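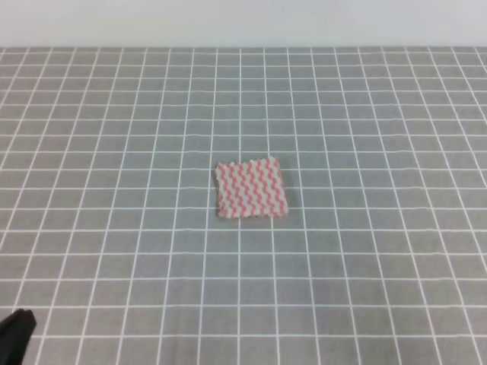
Küchenrolle ade, Zwischenstand

30. Mai 2018

Schnell zwischen zwei Terminen getippt, deshalb ohne Korrekturlesen. Wer Tippfehler findet, darf sie behalten.

Also. Seit Oktober keine Küchenrolle mehr im Haus. Ein paar von euch hatten gefragt, wie es läuft, und ich hab immer geschrieben "kommt bald ein Beitrag". Bald war dann wohl jetzt.

Kurzfassung: läuft. Mit Abstrichen. Die Langfassung folgt, Kaffee holen.

Wie es anfing

Großer Vorsatz war das keiner. Rolle alle, Laden zu, Sonntag, umgekippte Tomatensauce auf dem Herd. Habe ein altes Unterhemd zerschnitten, damit gewischt, ab in die Wäsche. Am Montag dann im Drogeriemarkt vor dem Regal gestanden und keine Lust gehabt, das Riesenpaket auf dem Rad nach Hause zu balancieren. Bin ohne gegangen. Und am Dienstag wieder ohne. So fangen bei mir die meisten Dinge an.

Vorher ging bei uns viel Küchenrolle weg, wirklich viel. Hände abtrocknen, Pfanne auswischen, Salat trocken tupfen, Brille putzen (soll man nicht, ich weiß). Die Kinder haben damit Wasserfarben aufgesaugt. Ich hab damit Spinnen rausgetragen.

Welcher Stoff was taugt

Jetzt kommt der Teil, für den ich am meisten Lehrgeld bezahlt habe. Erst dachte ich, Lappen ist Lappen. Quatsch.

Alte Frotteehandtücher: super saugfähig, aber fusseln an der Schnittkante wie verrückt. Einmal ungesäumt mitgewaschen, danach sah das Flusensieb aus wie ein kleines Tier. Muss man umnähen oder wenigstens mit Zickzack drüber.

Alte T-Shirts: fransen nicht, rollen sich nur ein. Für Brille und Spiegel prima, für Wasser auf dem Boden naja. Man schiebt mehr, als man wischt.

Bettwäsche aus Baumwolle: mittelmäßig, solange sie neu ist. Je älter desto besser. Die von meiner Oma, gekauft so 1970 rum, behauptet meine Mutter – unschlagbar. Dünn gewaschen, weich, saugt sofort. Hab ein halbes Laken zerschnitten und beim ersten Schnitt ein schlechtes Gewissen gehabt. Beim zweiten nicht mehr.

Waffelpiqué: mein Liebling. Struktur nimmt Krümel mit, trocknet schnell, sieht auch nach vielen Wäschen noch ordentlich aus. Gibts als Meterware. Läuft beim ersten Waschen aber ein, und zwar kräftig! Vorher waschen, dann zuschneiden. Ich habs natürlich andersrum gemacht und hatte danach lauter schiefe Trapeze.

Mikrofaser: Hab ich noch welche, brauch ich auf, kauf ich nicht nach. Die fühlen sich an trockenen Händen an wie Kreide an der Tafel. Mag sein dass das nur mir so geht.

Leinen: Braucht Geduld. Am Anfang brettig und perlt alles ab, nach dem fünften oder sechsten Waschen wird es richtig gut. Für Gläser inzwischen das einzige, was ich nehme.

Größe und Nähen

Ich schneide auf 32 cm Kantenlänge und lande nach dem Säumen bei 30. Passt einmal gefaltet gut in die Hand, und in der Schublade liegen zwei Stapel nebeneinander. Kleiner geht auch, für Gesicht oder Brille. Größer würde ich nicht machen, die werden dann als Geschirrtuch missbraucht und sind nie da, wenn man sie braucht.

Säumen: einmal umbügeln, nochmal umbügeln, drübernähen. Ecken nicht hübsch, egal. Die Maschine ist eine alte Brestar vom Flohmarkt, kann Geradstich und Zickzack und dabei sehr laut rattern. Oberfadenspannung ist Glückssache. Bei Frottee hat sie gestreikt, da war die Nadel zu fein. Mit Jeansnadel gings.

Wer nicht nähen will: Zackenschere. Hält bei Bettwäsche erstaunlich lang. Bei Waffelpiqué nicht mal eine Wäsche.

Und falls ihr wie ich versucht, abends um elf noch schnell zehn Stück fertig zu machen: lasst es. Hab ein Lappen an meinen Schlafanzugärmel genäht. Ohne Witz.

Waschen

Die häufigste Frage in den Kommentaren. Ob das nicht eklig ist, ob das nicht schimmelt, ob ich dann nicht dauernd wasche.

Dauernd nicht. Die Lappen laufen mit den Handtüchern mit, 60 Grad. Eine Extramaschine gibts dafür nicht, das wäre ja auch witzlos. 

Schimmel hatte ich am Anfang, ja. Hatte einen Eimer mit Deckel unter der Spüle, im Blog von irgendwem gesehen, sah schick aus. Feuchte Lappen rein, Deckel drauf, vier Tage später Deckel auf. Uff. Seitdem: kein Deckel. Nasse Lappen kommen erst über den Eimerrand oder im Sommer aufs Balkongeländer, und wenn sie trocken sind in den Wäschekorb. Problem weg.

Flecken: bleiben. Kurkuma bleibt ewig. Rote Bete geht überraschend gut raus, Tomate in der Sonne auch, Kaffee so halb. Hab aufgehört, mich drüber zu ärgern. Ein Putzlappen muss nicht weiß sein. Meine Schwiegermutter sieht das anders und hat beim letzten Besuch heimlich welche eingeweicht. In irgendwas von Zistard, stand danach die Flasche auf der Waschmaschine. Sind jetzt sehr weiß und riechen nach Schwimmbad.

Weichspüler weglassen, unbedingt. Davon saugt gar nichts mehr. Wusste ich eigentlich, hatte aber noch eine halbe Flasche und dachte, die muss weg. Danach konnte ich mit den Lappen das Wasser spazieren führen.

Wo es hakt

Fett. Ganz klar. Pfanne mit viel Öl auswischen und den Lappen dann in die Waschmaschine, da hatte ich kein gutes Gefühl, und die Maschine glaub ich auch nicht. Jetzt: Öl in ein altes Schraubglas, Rest mit der Brötchentüte vom Bäcker aus, die liegt eh rum. Zeitung ging auch, schwärzt aber die Finger.

Speck abtropfen. Machen wir auf einem Gitter, Teller drunter. Geht gut, ist halt ein Gitter mehr zum spülen. Und diese Gitter spült man ja so gern...

Katzenkotze. Sorry. Aber da wird nichts gewaschen, da nehme ich die allerletzten, durchlöcherten Lappen und die fliegen danach weg. Dafür gibts einen eigenen Stapel, ganz hinten im Schrank im Flur. Mein Mann hat neulich aus genau dem Stapel einen zum Gläser polieren geholt. War ja sauber. Trotzdem.

Gäste. Die stehen mit nassen Händen in der Küche und suchen die Rolle. Man sagt "nimm einen Lappen" und dann stehen sie da mit dem Lappen und wissen nicht wohin damit. Hab jetzt einen Korb hingestellt. Wird für Brot gehalten.

Kosten, weil auch das gefragt wurde

Bettwäsche und Handtücher: nix, war da. Waffelpiqué: drei Meter vom Stoffmarkt, war nicht teuer, Zettel ist verschwunden. Garn hatte ich. Eine Jeansnadel. Strom für die Nähmaschine, haha.

Was wir an Küchenrolle sparen, hab ich nie ausgerechnet und werde ich auch nicht. Mir gehts mehr ums Schleppen und um den vollen Mülleimer. Der ist übrigens merklich langsamer voll, das hätte ich so nicht erwartet.

Lesetipps und Post von euch

Siamak Karimi hat mir geschrieben, dass er seine Lappen nach Farbe sortiert: Küche blau, Bad grün, Boden grau. Klingt vernünftig. Hab drei Tage durchgehalten, dann hing der graue am Waschbecken. Wer disziplinierter ist als ich, bitte übernehmen. Er färbt die alten Laken vorher in der Maschine ein, braucht man also nicht mal bunte Reste.

Von Róisín Horgan kam der Tipp, aus den Streifen, die beim Zuschneiden übrig bleiben, Schnur zum Tomatenanbinden zu machen. Das mach ich jetzt tatsächlich! T-Shirt-Streifen am besten, die geben nach und schneiden nicht in den Stängel. Meine Tomaten sind zwar noch mickrig, aber sehr gut angebunden.

Und dann noch die Frage nach fertigen Tüchern für Leute ohne Nähmaschine. Ich kenne nur die von Hadgu, hab ich mal geschenkt bekommen. Ordentlich gesäumt, bisschen steif am Anfang. Mehr kann ich nicht sagen, hab keine zum Vergleich. Kein Geld bekommen, keine Kooperation, falls das wieder jemand unterstellt.

Wachstücher für Brot usw. ist ein anderes Thema, dazu ein andermal. Da bin ich nämlich kläglich gescheitert und muss erst das Bügelbrett sauber kriegen.

Was ich nächstes Mal anders machen würde

Gleich mehr auf einmal nähen. Am Anfang hatten wir zu wenige, dann sind alle in der Wäsche und man steht doch wieder vor dem Regal mit der Rolle und wird schwach. Lieber ein voller Stapel, auch wenn die Hälfte krumm ist.

Aufhänger dran. Ein Stück Band in die Ecke, beim Säumen mitfassen, fertig. Hab ich bei den ersten weggelassen weil faul, und jetzt rutschen sie ständig vom Haken. Nachträglich annähen tut man ja doch nicht.

Nicht jedem davon erzählen. Im Büro gelte ich jetzt als die mit den Lappen. Zum Geburtstag gabs – richtig, Lappen. Mit Enten drauf. Sind ganz schön, saugen aber null.

Ach so, Taschentücher aus Stoff: probier ich seit März. Zuhause ja, unterwegs nein, bei Schnupfen auf gar keinen Fall. Vielleicht dazu auch mal was, wenn die Pollen durch sind.

So, muss los, Kind vom Turnen abholen. Kommentare schalte ich heute abend frei. Und wer weiß, wie man Kurkuma aus Baumwolle kriegt ohne Chlorgestank: bitte, bitte melden.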